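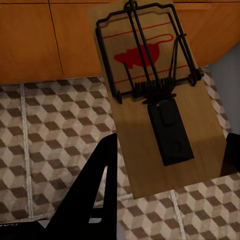
Most written rules for household robots began as rules for factory arms, and kitchens fit them badly. The draft code now used at the Dimitriou lab in Prillavbridge asks that every grasp be rehearsed in simulation before a real arm tries it. Stored energy gets its own section. A snap mousetrap on a tiled floor, with its coil spring and black pedal between two gripper fingers, is that section's kind of problem.

The code sets 2 conditions. The approach path must stay clear of the pedal, and a person must be able to stop the arm at any point. Zesell, which sells test software, wants 256 simulated runs per object. Drukeck thinks that number is too low for anything with a spring.

Home Features Reviews Subscribe

Comments (2)

Why would I want a robot near a trap at all?

We use the draft at work. The stop rule is the useful part.

Last updated April 14, 2026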